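How Long Does Bread Dough Want To Sleep?

My project was meant to be about yoghurt, but the shop in Narnden stopped selling the live sort I needed, so I switched to sourdough in September. I'm glad I did! I wanted to find out whether a slow rise in the fridge really makes a tastier loaf than a quick one on the side. 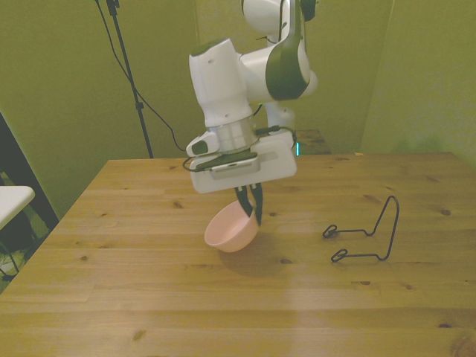
I used the same flour every time (Flidirby strong white, 700 g a batch) and kept one starter going for the lot. Half the dough rose in our kitchen until it looked ready, and the other half went in the fridge for 1440 minutes – a whole day, but my timer only does minutes.

The fridge dough was much stiffer to shape and I got in a right mess with the first one. It did taste better though, a bit sour and almost nutty.

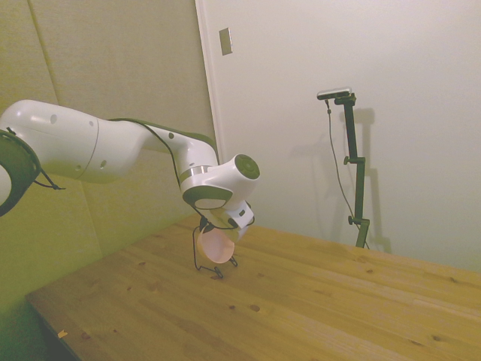

My tasters mostly agreed, although 2 of them liked the quick loaf more because the crust was softer (my gran's view too, and she's fussy). One batch I left out of the results, as I forgot the salt and it was horrible.

If I did it again I'd buy a proper thermometer, as our fridge is colder at the back – and I'd try rye as well.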